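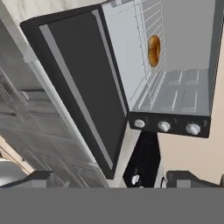
Xiaoyan Lu told me over the phone that she had owned a full-size oven for eleven months before she turned it on, and that when she did, it was to find out why the kitchen smelled of melted Tupperware. She had been storing the lids in there. She has since moved to a flat in the Solanki building with no oven at all, and says her cooking has improved out of sight.

I rang her in March, a month into my own experiment. Our stove had died over a tray of potatoes, and the landlord's agent, a firm called Tisis that answers emails the way glaciers answer emails, had promised a replacement "in due course". I bought a benchtop oven to tide us over. Due course came and went. So did Easter.

There are more of us than you'd think. The Solanki has 500 flats, and the developer left the oven out of every one of them, putting in a drawer instead. It is a very nice drawer. Residents responded by forming an online group called Small Hot Boxes, which now has 1,793 members, a good many of whom have never set foot in the building and simply like arguing about roast chicken.

The chicken question is the big one. One faction holds that a whole bird can be done if you flatten it first, cutting out the backbone with scissors and leaning on the breast until something cracks. The other faction says you should buy thighs and get on with your life. I have tried both. The flattened chicken tasted magnificent and set off the smoke alarm at 6:40 in the evening, which is when the family upstairs put their baby down. I buy thighs now.

Shaohua Duan, who ran the test kitchen at a cookware shop called Plalov until it closed, has a low opinion of most advice in this area. "People read a recipe written for a great big oven and then they're outraged when the top of the cake burns," she told me. "The element is right there. It's practically in the batter." Her fix is to drop the temperature by 20 degrees, use the lowest shelf position that clears the bottom element, and lay a loose sheet of foil over anything with sugar in it once it has coloured. She also thinks everybody should buy a separate oven thermometer. Mine revealed that the dial's idea of 180 was a touching piece of fiction.

Then there is the matter of trays. Every baking tray I owned was too big, some by a hand's width and one, maddeningly, by the thickness of its own rim. A proper quarter-size tray solves this and costs less than lunch. I resisted for weeks on principle, though I couldn't now tell you which principle, and cooked a run of lopsided dinners in a cake tin.

What works? Anything you'd call a bake, so long as the dish is shallow. Eggplant, halved and scored, which goes silky in the time it takes to find the miso. Sausages. A small lasagne, if you can accept that a small lasagne is possible; Rongrong Zou makes hers in a loaf tin and cuts it like bread, and it was the best thing I ate in the course of writing this. Scones are superb, six at a time, and six turns out to be the number of scones a household should have in front of it.

What doesn't work is Christmas. The group's longest thread runs to 1,297 comments and concerns a ham. I read it all, in bed, with mounting dread. It ends with Guangming Long driving the ham to his sister's place in Geelong.

Pizza divides people. Yichen Qian preheats a stone for 45 minutes and gets a base with real blister on it, and I have eaten one and will hear nothing against it. My own attempts slid off the peel at an angle and folded shut, so that we had what I told the children was calzone. They're nine and 12. They knew.

Tisis did eventually send a man, who measured the gap where the stove had been, admired the view and told me the new one would be a Uvov, with 3 racks and a steam setting. It's due in winter. My partner has asked where the little oven will go when it arrives. I've been looking at the space beside the bread bin, and also at the bread bin.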